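Simulated rooms get messier, and the robot has to cope

Drirnedmont – A small robotics team here says it has a cheap fix for one of the more annoying problems in simulated robot training: the robot learns the tidy room, then falls apart when the room isn't tidy.

The group calls the method Flidilov. It was put online in June, code first, write-up a few days later. The idea is short enough to fit on a napkin. Instead of placing every object upright and square to the robot, the software drops them in piles, tips them, lets them lean on each other, then asks the robot to work out which thing to reach for and from which side.

Leopold Wieser wrote most of the simulator side. He said the team had been stuck on the same failure for a long stretch.

"We had a policy that could pick a mug off a table all day," Wieser said. "Put the mug on its side against a wall and it just hovered. Wouldn't commit."

So they made the rooms worse. Each training scene now comes with a "settle" step: physics runs until everything stops moving, and whatever arrangement comes out is the one the robot gets. No clean up after. Corners are used a lot, becuase corners are where reaching gets hard. The model sees the world only through the robot's own cameras, and those are shifted and rolled between episodes too, so it can't lean on a level horizon.

There is one more piece. The robot's own body stays in view and is treated as useful. Earlier versions masked out the arms and shell before the image went to the network. Flidilov leaves them in, and the team says the policy gets better at judging where its fingertips are compared to whatever is behind them.

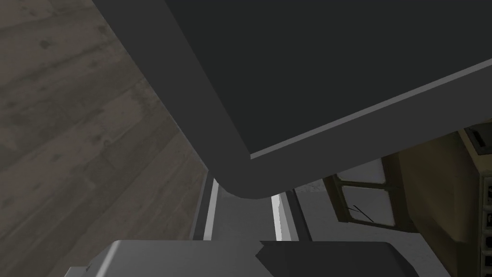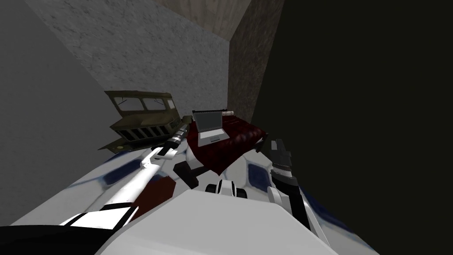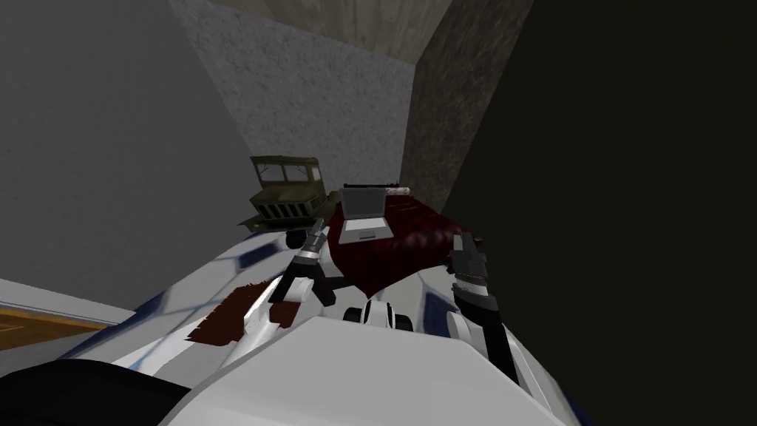 Simulator views used in the Flidilov work. The second and third show both of the robot's arms near a toy truck and a laptop in a room corner.

Now the numbers. The team built 2098 settled scenes for training and held back 126 that the robot had never met. Every held-back scene was tried 100 times, with different lighting and camera angles. The old policy, trained on neat layouts only, finished well behind the new one on reaching the named object without knocking into its neighbors. The biggest gap came with soft things under hard things, a box on a cushion for instance, where the old one tended to push in too low.

Training took 2 machines and no new robot data. That's the part likely to get other labs looking. Collecting more demonstrations by hand is slow and people hate doing it.

Not everything went well. Large flat objects close to the camera are still trouble. When something big and dark blocks most of the view the robot often waits, or swings an arm wide to look around it, and sometimes the episode times out. Wieser calls these "ceiling cases" even when the thing in the way isn't a ceiling. He said they make up a good share of what's left to fix.

Reflections are another one. The simulated shell is glossy, and a colored object nearby can throw a patch of its color onto the robot. In a few runs the policy seemed to treat the patch as part of the object. Turning the gloss down fixed it but also made results a bit worse elsewhere, so for now it stays.

Alois Bachmann, who runs a competing project at Renis and was not involved, read the write-up and liked the settle step. He was cooler on the rest.

"Simulated clutter is still polite clutter," Bachmann said. "I'd want to see it on a real arm, with a real blanket. Cloth is where these things go to die."

He also questioned the choice to keep the robot's body in the picture. It may help on this robot, he said, and hurt as soon as you swap in a different one with other arms or a different color shell. The team hasn't tested that. Wieser said it's on the list.

A hardware trial is planned with Mayrhofer, which makes two-armed machines for packing and sorting. No date given. The first tests would use the same kinds of mixed piles – toys, electronics, fabric – on a shop floor set up for it. Wieser said he expects the numbers to drop and would be suspicious if they didnt.

Code and the training scenes are free to download for research use. The held-back scenes are not being released yet, as the team wants to run other groups' policies on them first and post the scores side by side. Groups that want in should send a working policy plus a short note on what it was trained on. Entries are being taken now, and the first scores go up once the Mayrhofer trial is done.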